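Search questions, topics, people

Do I have to repot a peace lily right after buying it?

Asked by Catarina Matos
June 19, 2020

So I brought home a peace lily in February and it's still in the thin plastic pot from the store. My aunt swears you have to repot the same day or the roots choke. I never did, and it looks okay to me, except two of the lower leaves have gone yellow. Did I mess up? I have a bigger pot ready - it's about twice as wide, if that matters.

2,724 views

2 answers

Davoud Shokri
I'd leave it a while longer. Peace lilies like being a bit snug, and an old bottom leaf going yellow is pretty normal. Tip it out and look at the roots. If they're circling the bottom in a thick mat, go up one size, and please don't use that giant pot! All that extra soil stays soggy and you'll be back here asking about rot (I was, with my first one). 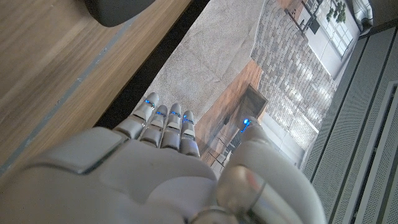
2 min read

Also check how you're watering. I used to do mine every Sunday like clockwork and it hated me. Now I stick a finger in and wait until the top inch is dry.

14 people found this helpful

Laurinda Peixoto
repot it, mine doubled in size after. any potting mix is fine, I just get whatever is cheap at Follside

Share (2) Comments (0)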